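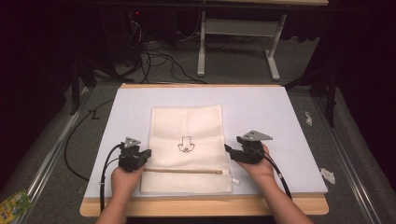 November 29, 2023
By Thilini Miah

Week 9 handout: Care labels and what they don't promise

Most of you came into this course believing that the care label is written for the person who washes the thing. I would like you to drop that idea before we go further. A label is written by somebody who wants fewer returns, and it gets attached wherever the sewing line finds it cheap to attach it. On the cream cloth with the arrow drawn on it, the white tag sticks out at the lower right edge, down by the hem, and a corner like that is a common enough spot. Whatever is printed on such a tag is a claim by the seller. Treat it the way you would treat any other claim by a seller.

What the symbols cover

The washtub, the triangle, the square, the iron and the circle stand for washing, bleaching, drying, ironing and professional cleaning. You had the chart in Week 2 and I won't reprint it. Remember that a symbol gives the harshest treatment the maker is willing to stand behind. It doesn't give the best treatment, and it says very little about how the cloth will look after a year of use.

"Dry clean only" deserves special suspicion. Sometimes it is earned: a structured jacket with fused layers can bubble in water, and some dyes will run. Quite often, though, it appears on a plain polyester blouse that would come through a gentle cycle just fine. The maker picked the cautious label and left you the cleaning bill. I can't prove that in any single case and neither can you, so test an inside seam with a damp white cloth and look for color before you decide anything.

Shrinkage

The word "preshrunk" means some shrinkage has been taken out. It doesn't mean all of it. Cotton that was stretched on the loom and again in finishing will relax when it gets wet, and tumble drying pushes it further. If a fabric measures 100 cm before washing and loses 3 percent, you have lost 3 cm, which on a curtain shows badly and on a dish towel doesn't matter at all. Ask what the item is for before you get upset about a number.

Measure the same way each time. Lay the piece flat, smooth it without pulling, and mark your points with thread. Pen marks fade, and then everyone starts guessing.

The Olline towels

Luana Bittencourt brought in the Olline set we have been washing since July. It has now been through 49 cycles. The label says "stays soft." Soft compared to what? We have no starting measurement for softness, only the memory of people who had already read the label. The edges have frayed on nearly 20 of them, and that we can see. I would put the fraying in your report and leave the softness out, or else say plainly that it is opinion.

Luana disagrees with me here. She thinks a blind touch test would tell us something. Maybe – if we had kept one unwashed towel from the same batch, and we didn't. Keep one next time.

Fabric softener

It coats the fibers. The coating feels pleasant and it makes towels absorb less. Most packaging talks about the first part. Try a water drop test on a treated towel and an untreated one, same fiber, same weight, and time how long the drop sits on the surface.

For next class

Bring one item with a label you doubt. Write down the fiber content, the care instructions, and what you think would happen if you ignored them. Don't test it at home yet. Read the Zanetti chapter on dye fastness, but skip the section on vinegar rinses – the evidence there is thin and I would like to go over it with you in person.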